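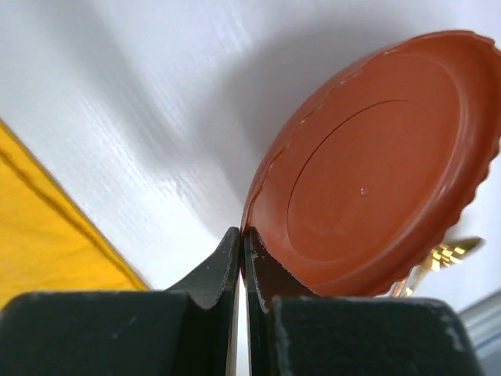

Akanda two-finger gripper, reviewed by Edith Cuervo, 17/03/2019

We bought the Akanda from Landeck for table-clearing work and have had it on our arm since. Fitting took some 2 hours, mostly the cable. The tapered tips are the best part: they get hold of a plate by its rim, even a wavy one. In our log it managed 97 lifts out of 400. That is poor, but most of the misses were our own bad settings, and July's update should help. The manual is thin. At 600 euros I would buy it again, though I'd ask for spare tips.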